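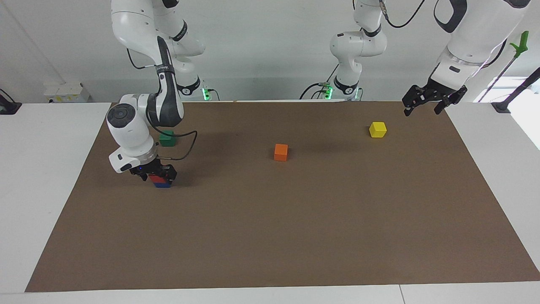

Malou Hallgrímsson reckons you can keep your foil and your glitter, and that she hasn't bought a roll of printed Christmas paper since her youngest started school. Brown paper takes a fold and holds it, she says, it doesn't mind being written on, and if you open the parcel with a bit of patience you'll get another year out of it.

I rang her after my own annual disaster, which takes place on the floor of the spare room with the good scissors missing and the cat lying across the one piece big enough for the job. I had always thought of brown paper as the stuff my grandmother used for posting fruitcake to relatives in England, and for lining drawers, and for covering my school books before the plastic sort came in. It lived behind the laundry door, folded into squares, with a ball of string on top that was made up entirely of other people's string. It never crossed my mind that anyone would choose it!

But plenty of people do, at least in Grurkwood, where the newsagent in Bustley Street gave up half its wrapping stand this year to plain rolls. There's a 70-metre one on a spindle at the end of the counter and they'll cut you whatever length you ask for, which has led to some lovely conversations in the queue about how far it is around a cricket bat.

Malou was kind enough to have me over for an afternoon (there was ginger cake, and then there was more ginger cake) and she started by taking my scissors away. You fold first, she told me, and run your thumbnail along the crease, and slit it with a butter knife. The edge comes out softer than a cut one and it never wanders off on a diagonal. Then you set the present down and roll it over itself to see how much paper it wants, and you stop there. My trouble has always been generosity. I allow enough for a pony and end up with great bunched ears at both ends.

She irons the old sheets, too. Low heat, no steam, a tea towel in between. I laughed when she said it and then I went home and did it with a sheet from last year, and it came up so well that I did the rest of the pile and burnt the dinner.

Print | E-mail this article

Nkrumah Dogbe came to it from the other direction. He grew up in a house where the paper mattered nearly as much as the present, all gold and shine, and for years he carried on that way. Then one December he sat down after lunch and tried to work out which bits of the heap could go in the recycling. "It took me longer than the wrapping did," he told me. "Half of it sprang back open when I scrunched it, and that's the half you can't put in."

The scrunch test is a handy one, by the way. Squash the paper in your fist and let go. If it stays in a ball it's generally fine for the bin, though you should check what your own council takes, and pull the sticky tape off if you can bear to. Nkrumah uses cotton string and a dab of glue. He also wraps for his whole street now, having let slip that he enjoyed it, and last year he did 156 parcels at the kitchen table with the cricket on the radio. The neighbours pay him in mangoes.

As for making it look festive, everyone has a view. Malou likes rosemary from beside her back step, tucked under the knot at the last minute so it doesn't droop. Nkrumah lets his 2 daughters loose with potato stamps and white paint, and says the trick is to cut the potato well ahead and blot it on a rag. I tried gum leaves. They looked beautiful for an evening and then curled up like old bacon, so if you're going that way, press them in a phone book first, supposing you still have a phone book.

My aunt, who is ninety and was given the first of my new efforts early, turned it over several times before she opened it. She undid the knot with her fingernails, wound the string around her hand, folded the paper into a square and put both of them in her handbag. Then she looked at the slippers.

Bustley Street Newsagency cuts brown paper to length until Christmas Eve. Bring your measurements, or the cricket bat.

Published Dec 11, 2025

Print this page
E-mail to a friend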